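On the Furnishing of a Meeting Room

Posted by Anel Radebe in Workplace Notes

The meeting room at Kutico was refurbished in March, following a review of how the space was being used. I was asked to oversee the selection of furniture and to prepare the room for staff. As several colleagues in other offices have requested the details, I am recording them in this post.

The previous table had served the organization for 9 years. It was dark, square at the corners and too wide for the room, and those seated on the window side had to stand whenever another person wished to pass. We obtained quotations from two suppliers, Brasura and Udilow. The Udilow proposal was the more attractive on paper but required delivery in one piece, and the stairwell would not permit it. Brasura supplied the table in sections at a price of $1,297, with delivery included and assembly charged separately at $217.

White was selected after some discussion. My own preference had been for a light gray, and I continue to believe that gray would conceal pen marks more effectively. The room receives little daylight, however, and the white top has made a considerable difference during afternoon meetings. A matte surface was specified so that the ceiling lights would not reflect into the eyes of those taking notes.

Cabling was the second matter. Under the former arrangement, cords ran over the side of the table and along the carpet – an arrangement that had been the subject of repeated complaints. The new table has a recessed box set flush into the top, and all cords are to be kept there when the room is not reserved.

Staff are asked to observe the following practice. Agendas are printed on a single sheet and placed portrait way up at each seat before the meeting begins. Sheets that have been folded should be pressed flat by hand. Cups belong on the side cabinet, and pens are returned to the drawer. Blank paper left behind may be reused by the next group.
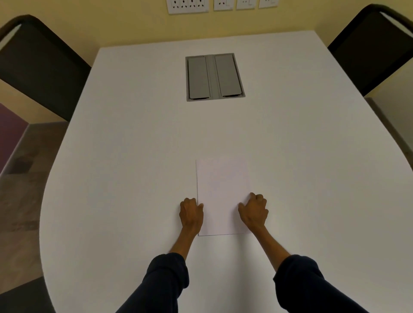
A single sheet of paper on the new table, with the cable box farther up.

The chairs remain under consideration. Dlamini has lent us 6 for a trial period, and comments on their comfort may be left with me at the front office. The old table has been moved to the ground-floor storeroom and is available to any department able to collect it.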